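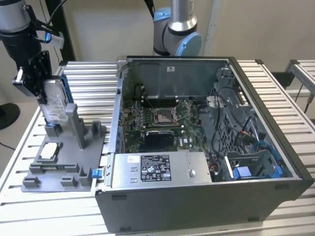

Apostila 2, p. 83

Antes de falarmos de velocidade e capacidade, quero que vocês olhem as peças com calma - foi assim que eu aprendi, e continuo gostando. O disco rígido de 3,5 polegadas tem corpo metálico cinza-prateado, etiqueta branca e trilhos de plástico azul na lateral. O processador, com seu dissipador claro, descansa num bolso próprio da bandeja cinza.

Para sábado, leiam com carinho o capítulo do Metness e tragam suas dúvidas, *mesmo as pequenas*. A Kelly Aguiar recolhe as fichas.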